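Open day at Pirkent: an afternoon with the robot that unpacks
2019-10-24

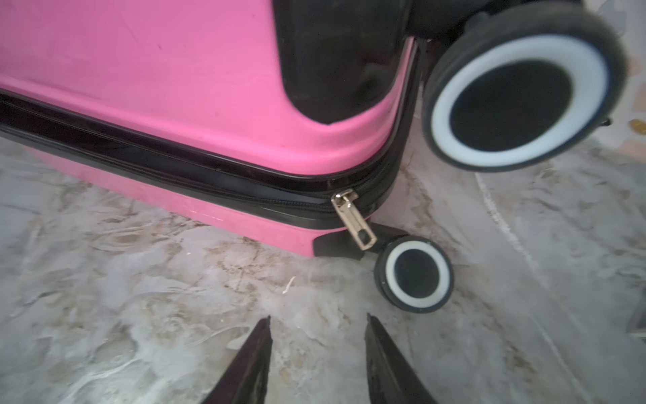 The Pirkent building stands behind the bus depot in Jedilthorpe, and until the summer it was a carpet showroom. The marble-patterned floor dates from then. Tiris, the small robotics firm that took on the lease in July, kept it because plenty of people have a floor like that at home, and a machine that only works on grey lino would be of little use to them.

The firm opened its doors to the public for the first time this month. Visitors came in groups and were given 30 minutes each, with tea at the end. I was in the second group, along with a retired couple, two students from the college and a man who repairs lifts and asked the best questions of the day.

Tiris is working on a robot arm that can help people with luggage. The idea came from Leonora Sison, who runs the project and used to work in a hotel. She spent years watching guests with bad backs or stiff hands struggle with zips and catches, and she thinks a simple arm in the room could do the job for them. The project is called Quiambao, after the street where she grew up.

The arm has two black fingers that taper towards the tips. A small camera sits close to them and looks the same way they point, so that what it sees is more or less what the fingers are about to touch. The picture goes to a screen on the wall, and most of us ended up watching that instead of the arm.

A pink hard-shell suitcase was on the floor for the demonstration. It has a black zip running round the shell and a gold-coloured pull with a long slot in the tab. The slot matters, Sison told us. A finger can go into it, where a plain tab has to be pinched from both sides. Corners matter as well. A zip that runs straight is fairly easy to follow, but at a rounded corner the arm has to change direction while keeping the same pull on the tab, and most of the failures happen there.

We saw three attempts. On the first, the fingers closed just short of the tab and the arm went back to its starting place. On the second it took hold, drew the zip along one side and lost it at the bend. The third attempt went all the way round. It was slow – 90 seconds by the clock on the wall – and the room was quiet until it had finished.

The man who repairs lifts wanted to know why the case was lying down. Sison said an upright case on spinner wheels rolls away as soon as anything pushes it. Laying it on its side cures most of that, though the whole case can still slide on a smooth floor. A later version may have a second arm to hold things steady, if the money can be found.

Each attempt is recorded, good or bad. The team had made 600 of them before the open day, using cases bought from charity shops and the lost property sale at the bus station. Shiny shells are harder than dull ones, as the light bounces off them and the camera can mistake a reflection for an edge. Soft bags are harder still, and the team has put those off until next year.

One of the students asked what would happen if a hand got in the way. The arm stops when it meets more resistance than it expects, and Sison let her try it with a rolled-up towel. It stopped. There is also a red button on the bench, which one of the engineers stood beside the whole time.

I asked about price and did not get a figure. Tiris would like to place the first arms in hotels and care homes and rent them out by the month. The retired couple said they would prefer one that carried the case upstairs. Sison wrote that down.

Another open day is planned for the spring, with room for up to 60 visitors. Entry is free, but places have to be booked at the Pirkent front desk. The car park is small and the number of spaces is not going to change, so the bus is the better way to come.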